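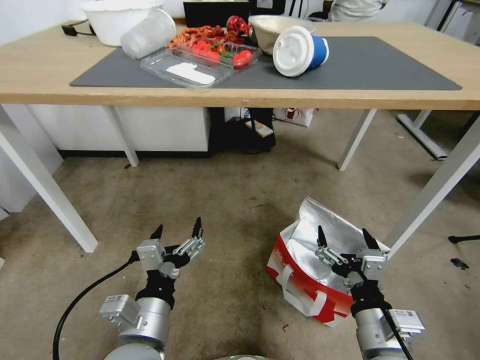
To: Facilities and Kitchens list
From: Diễm Giáp, Office Services, Clastach House
Date: 2025-09-16
Subject: Re: Food and tableware left on shared tables

Dear colleagues,

Thank you to those who have replied to the message quoted at the foot of this one. Several of the points raised concern all the floors, and I am therefore answering to the list as a whole.

The arrangements set out below apply to the shared tables in Room 402 and to those in Room 276. They do not apply to the staff kitchen, which has its own notice on the door.

Food. Any open food is to be covered or put away when the table is no longer in use. Cut tomatoes, salad and similar items should go into a lidded box and then into the refrigerator, marked with a name and the day. Trays with compartments may be kept and washed, provided that they are emptied first; please check the smaller compartments, as flat pieces are easily missed when the tray is tipped out. Dried food that has been spread on a mat should be gathered up by hand before the mat is lifted. Shaking a mat over the carpet is not acceptable. The carpet in both rooms was cleaned in August, and the next clean is not due until the spring.

Tableware. Bowls belong in the tall cupboard, the larger ones at the bottom. Cups with lids should be stored upright with the lid beside them, not on them, so that they can air. Clear plastic cups may be rinsed and used again on the same day but are not to be returned to the cupboard. Anything chipped should be handed to Office Services and will be replaced from the existing stock.

Mats. The large grey mats are the property of the building and should stay on the tables. They are to be wiped with a damp cloth and a little washing-up liquid. The spray supplied by Vesberg is intended for hard surfaces only and leaves a film on the mats -- two have already been withdrawn for this reason.

Bags. Insulated bags, paper carriers and personal bags may be placed under the table during use, provided that the way through is clear. They should not be left there overnight. An insulated bag left open on the floor will be closed and moved to the shelf by the lift, where its owner may collect it. Bags not collected within 2 weeks will be treated as lost property under the usual rules.

Cables. Loose leads should be kept to the back of the table and away from bowls and drinks. Please do not run them across a walkway, even for a short time.

On the question of cost, I can confirm that the yearly sum set aside for kitchen goods remains at 3000 pounds and covers both rooms. Requests for further bowls, trays or lidded boxes should be sent to me in writing, with the room number. Orders are placed with Morico at the end of each month. I regret that we are unable to repay staff for items bought elsewhere unless this has been agreed beforehand.

The Hsiao team asked whether a table may be kept laid out over several days where the same items are needed each morning. This is allowed for dry tableware, with a note giving the name of the person responsible and the last day of use. It is not allowed for food of any kind, dried food included.

A printed copy of these arrangements will be placed in each room by the end of the week. Corrections should reach me before then.

Yours faithfully,

Diễm Giáp
Office Services
Clastach House

On Monday, the Third Floor Office wrote:

> Dear all,
>
> We should be grateful for a clear statement of what may be
> left on the shared tables at the end of the day. The present
> notice says only that tables should be "left tidy", and it is
> being read in different ways.
>
> In particular, could Office Services confirm:
>
> - whether dried goods count as food for this purpose;
> - where cups and bowls are to be put when the cupboard is full;
> - whether bags may be stored beneath the tables;
> - who pays for replacement trays.
>
> We would also ask that the mats be mentioned, as it is not
> known on this floor how they should be cleaned.
>
> With thanks,
> Third Floor Office

I see that I have not answered the second of these points. When the cupboard is full, clean cups and bowls may be stacked on the trolley beside it -- bowls on the lower shelf, cups above -- and will be put away the following morning.

D.G.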